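Open day at the Trellby returns and repair works

February 15, 2022

The Trellby works stands on the far side of Fastham, past the goods yard, and it opens its doors to visitors twice a year. I had missed the last one, so I booked early and went over on the first bus. The notice had promised a full tour, tea, and a look at the sorting tables, and all three were provided.

Trellby takes in returned goods from mail order firms, mostly clothing and small electrical items. The clothes are checked, folded and sent back out, or mended if the fault is a small one. The electrical goods are tested and go back with their leads, or are broken up for parts. Our guide gave the figure for a normal week as 3000 parcels, rising a good deal after the sales. The building was a biscuit warehouse until Martinelli, the firm that now owns it, put in a new floor and better lighting.

We were given hairnets for reasons that were not made clear and taken first to the loading bay. Parcels come in on cages and are opened by hand at a long bench. Each one gets a ticket. The lowest ticket I saw in use that morning was 3476, and the guide said they start again from one at the beginning of April. Paper and plastic go into separate chutes. There was a strong smell of cardboard and it was cold, as the bay doors stay up while lorries are unloading.

The sorting room is through a pair of rubber doors and is much warmer. It is the part most people had come for. Tables are covered with cloth to stop scratches, and clothing and electrical goods are both dealt with in the same room, which surprised me. Cables are the main nuisance. They arrive in knots, and each has to be pulled free and matched to something before it can go any further. Knitwear has its own routine: seams and bands are looked over, then the garment is laid out and folded.

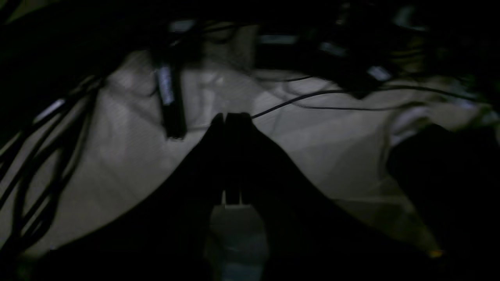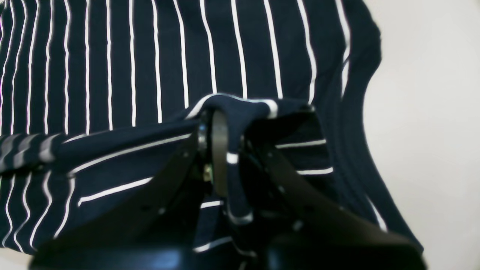 Black cables on the pale cloth, then navy fabric with white pinstripes.

Category: Visits and open days

After the sorting room we went upstairs to the mending section. It has eight sewing machines, two overlockers and a wall of thread on pegs. Most of the work is buttons, hems and dropped stitches. Striped fabric takes longer, we were told, as a repair that does not follow the stripe shows up at once. A jumper with a hole under the arm had been mended so well that I had to be shown where the hole was.

Electrical testing is done next door. Visitors have to stand behind a yellow line, so it was hard to see much, but the process was explained. Each item is plugged in, left on for a set time and marked as passed or failed. The stock system is called Elteo and has a screen above each bench. It went down for several minutes while we were there and everyone carried on with pencil and paper.

The packing hall came last. Finished goods go into grey bags or flat boxes and are stacked by postcode. The shelving has 112 bays, and a fair number were full.

Tea was in the canteen, with shortbread. There was a small shop by the exit selling seconds. I bought two pairs of socks and an extension lead. Prices were fair, but they only took cards, and the queue was slow.

Some practical points for anyone thinking of going. The tour lasts two hours and there is nowhere to sit until the canteen. There is a lift to the mending section, though you need to ask for it at the desk. Places are limited to 80 and must be booked beforehand. Parking is on the road outside, and the bus stop is five minutes' walk away, by the level crossing. Wear a coat for the loading bay.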